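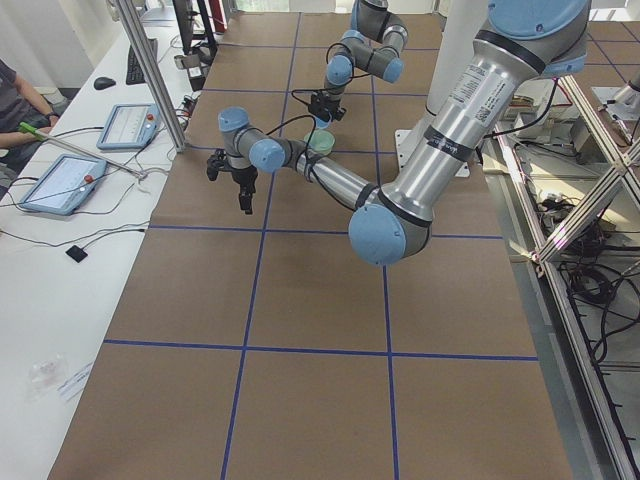 Sasico two-arm handover study: frequently asked questions
Updated 1/13/26

What does the method do?
It decides which arm should act on an object and when the other arm has to wait. The policy outputs a grid cell for each gripper, then a short motion inside that cell.

Why a taped grid?
Cell labels can be checked by eye during a trial. The tape is not used as a visual marker by the policy.

How much data was used?
The training set has 434 demonstrations, all recorded by teleoperation. A further 34 were held out.

How does it compare with the Comoden baseline?
Arm-to-arm stops fell from 23 to 2 over the same test list. Task time did not change.

Does it work on other objects?
Bowls and cups, yes. Soft items were tried and left out of the results, as grasp failures hid any effect of the scheduling.

Can both arms enter one cell?
No. The later request is held until the first arm clears the cell.

Is the code available?
The scheduler will be released in February. The Fokard motion layer is licensed separately and is not included.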